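Ticket 608: Author royalties not paid out from Zodus account
Status: waiting for customer
Opened: February 2024

I am the author of a self-help business book which is sold in the Cleslow online shop. My royalties go first to Zodus and from there to my bank. The last two payouts show "sent" in the dashboard, but the money did not arrive at the bank. I have waited 10 working days before writing to you. The earlier payouts, five in total, were all correct.

What I tried already:
- logged out and in again, same status
- compared the account number with my bank card, it is the same
- asked my bank, they have no incoming transfer under my name

Reply from Cleslow support: Thank you for the clear list. We see both payouts leaving our side. Please check in Zodus which name stands under "Payee".

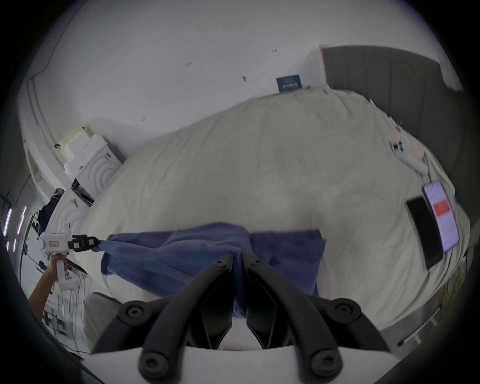
Can the payee name be different from the author name on the book cover?

The two names can be different, but the payee name must match the name at the bank letter for letter. A pen name in this field makes the bank send the transfer back.

Update from customer: I have found it. In the field stands "Karppinen Rutden Books", which is my imprint, and the bank account is under my private name. I changed it when I printed the second edition and forgot it. It is corrected now and saved.

Reply from Cleslow support: Both amounts will be added to the March payout. We keep the ticket open until you confirm that they arrived.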